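Trurnstead Allotment and Garden Club
Minutes of the general meeting, March 2025

Held in the upstairs room at the Darwish building. Nevzat Dağdelen in the chair. The meeting opened once the projector had been put away, as there were no slides this time. A sign-in sheet was passed around and is kept with the paper copy of these minutes.

1. Minutes of the last meeting

Read and accepted with one correction. Under "Hoses," the word "replace" should have been "repair." The old hoses are staying for another season.

2. Water

The water bill for last year came to $3781. Most of that was the summer. The meter was read again in the fall and matched the bill, so there is no error to dispute. Members asked whether the leak by the lower gate had been part of it. The chair said the leak was fixed before the second billing period and would explain only a portion.

It was agreed that:

Watering by sprinkler is limited to early morning and evening from the first warm week on.
The lower gate spigot stays off at the main when no one is using that end of the garden.
Plot holders who want a rain barrel may put one in without asking, as long as it has a lid and stands inside their own plot.

A member asked for a shared tank behind the tool shed. The price from Unier was $3000 with delivery and without the base. There was a long talk about the base. The ground slopes there and a full tank is heavy. Some members felt gravel would do and others wanted a poured slab. No decision. The chair will ask Unier what their terms say about the base and bring it back.

3. Budget

The plot fees are in except for two, and both plot holders have been in touch. The club has set aside $3000 for the year's repairs. The fence along the road side comes out of that first. Whatever is left goes to the paths.

A motion to raise the plot fee was put forward and withdrawn. The feeling in the room was that it should wait until the tank question is settled, so that the fee changes once and not twice.

4. Indoor space and kitchen corner

The club keeps the use of the upstairs room for meetings, seed sorting and the winter talks. Rent is unchanged. Tables are to be wiped and folded after use and leaned against the wall by the door, with the legs facing in. The small white microwave may be used by any club member. Please do not dry herbs or heat potting soil in it. Soil can be done in the oven at home by those who want to, with the windows open.
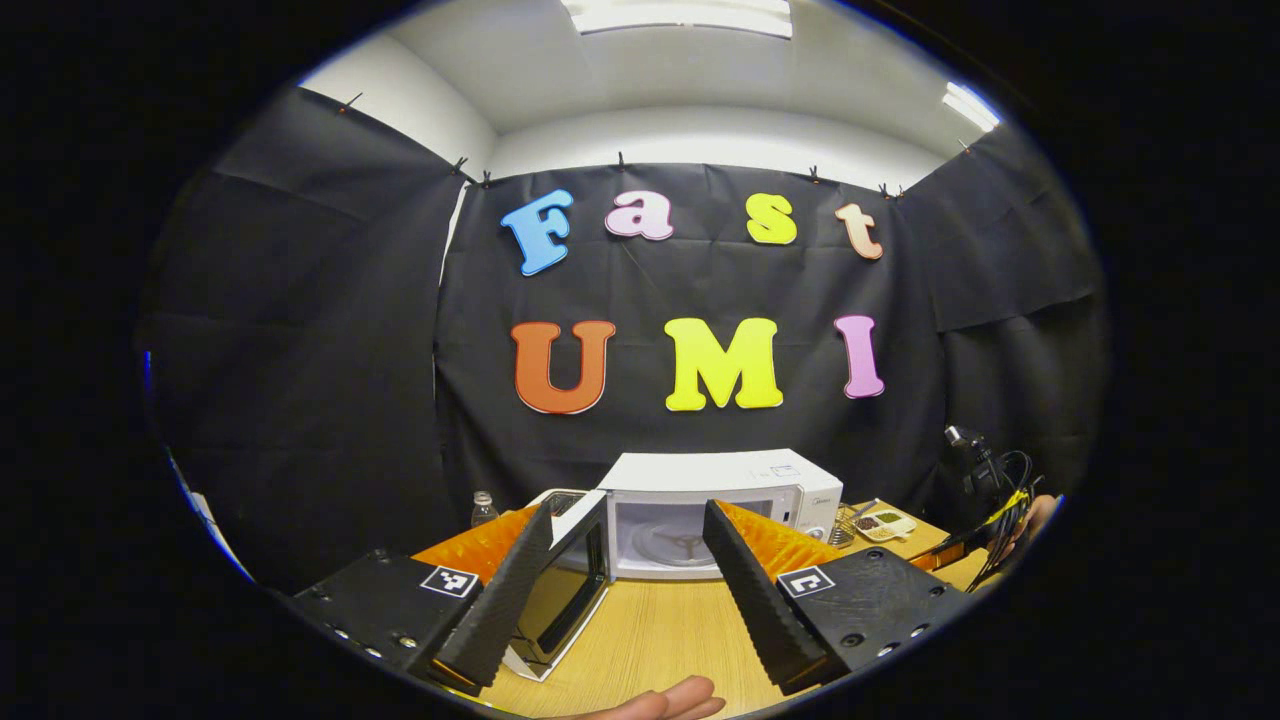
Tea and coffee supplies are paid for out of the jar. The jar was short over the winter. A member suggested a fixed amount per cup and the meeting did not want that. People are asked to put in what they can.

5. Seed swap

The swap went well and there was a good deal left over, mostly beans, lettuce and a large amount of dill. Leftover packets are in the tin with the blue label. Please write the year on anything you add. Packets with no year will be used for the children's bed, where it matters less if only half of them come up.

Tomato seed was in short supply. Members who save their own are asked to keep back a few more this fall. There was a question about whether saved squash seed comes true. It often does not where several kinds are grown close together, and those of us with neighbors growing pumpkins have seen the results. Squash seed can still go in the tin, marked "mixed."

6. Compost

The first bay is ready to use. It should be sieved before it goes on seed beds, and the coarse bits go back into the second bay. The third bay is closed until fall.

Too much grass went in last year in thick layers and it turned to slime. Grass is to be mixed with dry leaves or torn cardboard. The leaf pile is beside the bays and anyone may take from it for this purpose. No cooked food, no meat, no glossy paper. Bindweed roots and bermuda grass go in the trash and never in the bays, even if they look dead.

The wheelbarrow with the flat tire has been pumped up and went flat again. A solid tire from Vutier was suggested. Agreed to buy one.

7. Paths and fence

The main path is soft from the gate to the first bend. Wood chips were offered by a tree crew working nearby and the chair will accept a load if they can tip it inside the gate. If they can only tip it on the road, the club will have to move it the same day, and the chair will send a message around when the time comes.

The fence posts on the road side are loose at the corner. Wire and staples are in the shed. Two members offered to start on it at the next work day. The post nearest the corner is rotten at ground level and will need to come out completely.

8. Shed

Tools are being returned dirty. This was raised in October and has not improved. A bucket of sand with a little oil in it will be placed inside the door for spades and forks. Knock the soil off first. The good loppers are missing and whoever has them is asked to hang them back up, with no questions.

The shed combination will change after this meeting. It will be given out in person and will not be sent by email.

9. Cleaning of the shared room

The rota was discussed. It was felt that a rota by name does not work and that each group using the room should clean up at the end of its own session. That covers the sink, the floor near the door, the kettle and the inside of the microwave. The cloths are washed by whoever takes them home, and they should come back the next time the room is used.

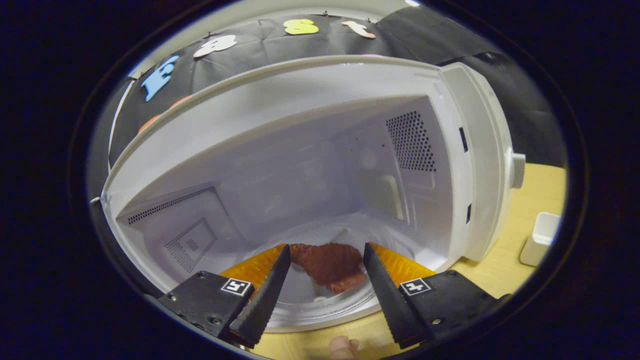 Trurnstead Allotment and Garden Club: Meetings and Records

10. Bees

A member asked for permission to keep one hive at the far end by the hedge. The room was divided. Points in favor were the fruit set on the plum trees and the member's experience. Points against were the path to the children's bed, which passes close by, and one plot holder's allergy. The chair asked the member to mark the proposed spot with canes so that everyone can look at it before the next meeting. Vote put off until then.

11. Any other business

The potato order has arrived and can be collected from the shed. Chit them somewhere cool and light.

Dogs must be on a leash inside the gate.

The noticeboard glass is cracked and taped. A replacement sheet of clear plastic will be cut to size.

There being nothing further, the chair closed the meeting. The next meeting will be in the same room, and the tank, the hive and the loppers will be on the agenda.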